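November 4, 2019

Started on the play food box this morning. Doina Begović wants the set back for the playgroup room at Galang before the end of the week, and I had put it off since September.

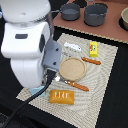 The problem with the set is that it has grown by donation. Three households' worth of toy food went into one tub and the scale is all over the place. A tomato the size of a real tomato, a loaf of bread that would fit in a matchbox. The kids don't mind. I do, and so does Doina, who has to pack it away.

Method as follows. Everything out of the tub, sort by type, wash, dry, inspect, decide. I lay out each meal on a placemat as I go, to see whether the pieces work together on a table. The fish meal came first. One white fish with grey markings, two sausages, the round beige plate. The fish reads well against the black tabletop but less well on the cream and grey weave, where it is pale on pale. The sausages are the better colour for that mat. Orange-brown shows up from across a room. I have written "sausages: keep both" and "fish: keep, use darker mat" on the card.

The plate is fine. It has a slightly raised rim, so things with a tendency to roll will mostly stay put. I would like more of the same but I have no idea where it came from. Nikola Zupan thinks it was in the Briltonik box with the saucers. I looked at the Briltonik list and it has saucers and no plates, so that is not settled.

The mat needs attention. Its edges have started to fray. I considered trimming, but with a basket weave a trim just moves the fray inward. Options are a line of fabric glue along the edge or a stitched binding in cotton tape. Glue is quicker and goes stiff. Tape looks better and takes an evening. I measured for tape. At 300 mm on the short side and allowing for the corners I will want more than the offcut I have. Nikola says Skindus sells it by the roll. I only need enough for 2 mats and have asked whether they will cut it.

Washing: warm water, a drop of dish soap, soft brush, no soaking for anything with a seam. Water gets into the hollow pieces and stays there, and in a fortnight you have mould. Squeeze test on every hollow piece afterward. Two grapes and a pear failed and went in the bin. The pear was no loss.

The storage question is still open. The present tub is 900 mm long, far too big, and whatever is at the bottom never gets played with. I would prefer shallow trays, one meal to a tray, mat folded on top. Doina prefers one tub because the lid clicks. Compromise may be trays inside the tub. Enura makes a divided insert that might fit if I take the lip off one end. Will check the depth before buying.

Stopped at half past four with breakfast and vegetables still to do. Breakfast is short of eggs. Left the sorted pieces on towels on the laundry bench with the window open a crack, hollow ones seam side down.

Soup, toast. Rang Nikola about the tape, no answer.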